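3. Materials and Methods

3.1 Study sites and sampling

Leaf litter was collected at two sites, Ata and Nulach, which lie in the same valley but differ in canopy cover. Ata is a closed beech stand on a north-facing slope. Nulach is an open mixed stand with hazel and young oak, thinned in 2000 and left alone after that. Both sites have thin, stony soils, and the litter layer at Nulach dries out quickly after rain.

All samples were taken in May, when most of the previous autumn's leaves were still whole enough to be identified. At each site we laid out 18 plots along the contour of the slope. From each plot we took 50 leaves by hand from the top of the litter layer. Leaves still attached to twigs were left out, as were fragments with no visible midrib. Samples were carried in paper bags, which were folded over once and stored flat. We did not use plastic bags - in our pilot work they led to mold within days.

3.2 Drying and sorting

Bags were opened in the drying room at the Fosar field station and the leaves were dried at low heat until their weight stopped changing. They were then pressed overnight between sheets of blotting paper. Pressing flattened most of the curled beech leaves, but hazel leaves often kept a raised midrib and had to be pressed again. Any leaf that split during pressing was kept and treated as a single leaf if the pieces fit together.

Sorting was done by species and then by the amount of visible damage. Feeding holes, leaf mines and skeletonized patches were recorded separately. Damage to the margin was the hardest to judge, as a torn edge and a chewed edge can look much alike on a dry leaf. Rasa Rätsep sorted all of the leaves from both sites so that the same person made every call.

The sorting surface was a flat, matte gray one with crossed strips of blue painter's tape (Figure 2). Leaves were placed one to a section, with the upper side facing up, and were turned once during scoring.
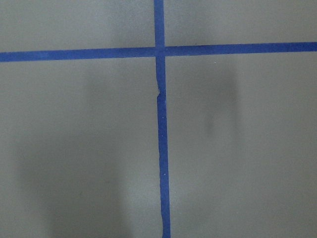
Figure 2. Crossed tape strips on the gray surface, without leaves.

3.3 Scoring of leaf area loss

Area loss was scored by eye on a five-step scale, from no loss to more than half of the blade missing. We chose visual scoring over scanning for two reasons. Many leaves were too brittle to lie flat under a scanner lid, and the older studies we wished to compare with had all been scored by eye.

Before scoring began, the scorer worked through a practice set of leaves from Mercado, a nearby stand not used in the analysis. A subset from each plot was scored again after a break, with the first scores hidden. Where the two scores differed by one step, the lower was used. Larger differences were rare and were settled by a third look at the leaf.

Plot means were used in all tests - single leaves from the same plot were not treated as independent.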